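Kelby Freight Desk — Set-Up Guide
Section 4: Connecting a Freight Index Feed and Setting Rate Alerts

4.1 Before you start

This section covers the daily index feed, the vessel class table, and the alert rules that depend on them. It applies to desktop installs and to the hosted version. Screens may differ slightly if your company uses the Bindstead accounting add-on.

You will need:
Feed Manager rights on your Kelby account
The feed key supplied by your data vendor (16 characters, case sensitive)
The base currency of your chartering book
At least one route already entered under Routes > Master List

Note: If no route has been entered, the Link Feed button stays gray. Complete Section 3 first.

4.2 Adding the feed

1. Open Settings > Market Data > Feeds.
2. Select Add Feed. A blank feed record opens.
3. In the Source field, choose your vendor. For vendors not on the list, choose Custom and enter the server address by hand.
4. Paste the feed key. Remove any space before the first character.
5. Set Publish Time to the hour at which the vendor releases its daily figures. The default is 13:00 London time.
6. Select Test. The status line changes to Connected within a few seconds.
7. Select Save.

Caution: Do not enter the same key on two installs. The vendor's server will accept the newer connection and drop the older one without a message.

Each feed key is tied to one desk. Companies with more than one desk should label their keys by desk name and record them in the key register (Settings > Security > Key Register). The register stores the label and the last four characters only.

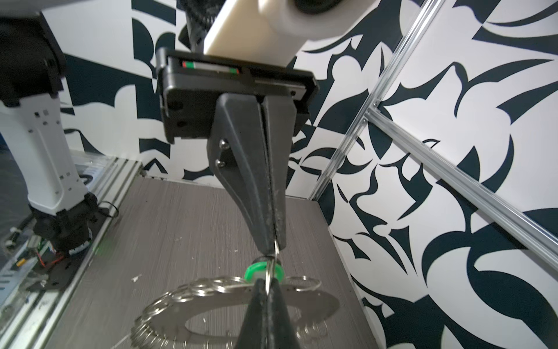

Figure 4-1. Key ring with green tag.

4.3 Loading past values

The feed sends new values only. Past values are loaded from a file.

1. Request a history file from your vendor in CSV format. The first column must hold the date and the second the index value.
2. Open Settings > Market Data > History and select Import.
3. Choose the feed to which the file belongs.
4. Check the preview. Dates shown in red were not read correctly — change the date format in the drop-down list and preview again.
5. Select Load.

A single import may hold up to 3,714 rows. Larger files must be split. Where the dates in two files overlap, the values loaded last replace the earlier ones.

Note: Index values are stored as points. Do not load dollar-per-day earnings into an index series. Use a separate series with Unit set to USD/day.

4.4 Assigning vessel classes

Each index series must be matched to a vessel class before it can be used in a voyage estimate.

1. Open Market Data > Class Table.
2. Select a series in the left column.
3. Select a class in the right column: Capesize, Panamax, Supramax, Handysize, or User Defined.
4. Enter the weight for each series if the class uses more than one. Weights must add up to 100.
5. Select Apply.

Estimates saved before the change keep the old match. To update them, open the estimate and select Reprice. Fixed voyages are locked and cannot be repriced.

4.5 Setting alerts

1. Open Alerts > New Rule.
2. Choose a series.
3. Choose the trigger type. Level fires when the value crosses a set figure. Move fires when the change from the prior close is larger than the set number of points or percent. Range fires on a new high or low over the lookback period.
4. For Range rules, enter the lookback in trading days. The longest period allowed is 273.
5. Choose who receives the alert, and whether by e-mail, on screen, or both.
6. Select Activate.

Caution: A Move rule set below 2 percent on a Capesize series may fire on most trading days.

Rules are checked once per publish, in the order listed. A rule that has fired is held until the next publish. If the vendor issues a corrected value, all rules on that series are checked again and a second alert may be sent, marked CORR.

4.6 If the feed stops

Status reads Waiting: the publish time has passed and no value has arrived. Check the vendor's holiday calendar. London holidays are preset; others must be added by hand.

Status reads Refused: the key has expired or is in use elsewhere. Enter the key again, then select Test.

Status reads Stale: no value has been received for two publish days. Estimates will use the last stored value and show a yellow bar. Enter a value by hand under History > Add Row if one is needed before the feed is restored.

Hand-entered values are marked M in all reports and are replaced when the feed value arrives.

Continue to Section 5, Bunker Price Tables.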